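Plumex publishes first results of its household chore trial: machines can help, but they are not ready to be left alone

Clakach, July 2023

The automation company Plumex today informs about the first results of Lonard, its test program for robots in the home and in the small shop. The program asks a simple question which many customers have asked us: can a machine already do the daily chores? Our answer after the first period is careful. Some chores are possible under good conditions. Most of them still need a person who is near and who can step in.

In the Lonard program, a two-arm robot was given 13 chores. Eight come from the household, such as picking up toys, folding small towels and putting cups on a rack. Five come from the shop floor, such as filling a shelf and sorting returned goods into boxes. The company made 452 attempts in total. An attempt was counted as good only when the chore was finished completely and no person had touched the robot or the objects.

"We wanted to have a strict rule, also when the rule makes our numbers less beautiful," said Nerys Hopkin, head of the Lonard program at Plumex. "A parent does not want a floor which is tidy to three quarters. If one toy remains under the chair, somebody will step on it in the night."

The results are very different from chore to chore. Firm objects with a clear shape were the easiest. The robot could pick them up and put them in the correct place in most of the attempts. Soft and thin things were the most difficult. For towels, only 28 percent of the attempts were good, and for bags and foil the result was lower again. Such material changes its form each time it is touched, and the robot must look again and plan again.

Picking up toys from the floor is in the middle of the list. It looks like an easy chore, and for this reason the team gave it much attention. The toys have many shapes, they lie in any direction, and they often lie together with things that are not toys. The arms also have to work close to each other without a collision.

The white fingers of the robot have orange ribbed pads on the inner side. In the toy chore they work just above the wooden floor, with a round woven basket of play food standing near, a yellow corn cob among the pieces.
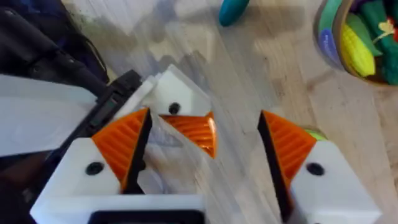
What the results mean for shops

On the shop floor the conditions are in part more friendly. The shelves stay in the same place, the boxes have known sizes, and the light does not change so much during the day. Filling a shelf with equal boxes was the best of all the chores in the program. Sorting returned goods was much weaker, as the goods often come back in opened or damaged packaging.

Speed is still a problem in both areas. For a basket of toys, the robot needed several minutes where an adult needs less than one. Plumex did not try to make the robot faster in this period. First the work must be safe and correct, and the speed is a task for later.

"I am asked each week when the robot will clean the kitchen," said Kastriot Halilović, lead engineer for manipulation. "I can only say that it can do parts of this work today, in a room we know, with objects we know. In a kitchen we have never seen, I would stay beside it."

Next steps

The second period of Lonard begins in November. Plumex will then bring the robot into 30 homes and small shops in the Eder area, always together with a trained operator. The list of chores stays the same, so that the results can be compared. The work with thin and soft material will receive the largest part of the test time.

Households and shop owners in the Eder area who wish to take part can write to the Plumex press office until the end of September. Taking part is free of charge. A room with a flat floor and a normal power outlet is sufficient.

About Plumex

Plumex develops robot arms, grippers and control software for light work. The company has its seat in Clakach.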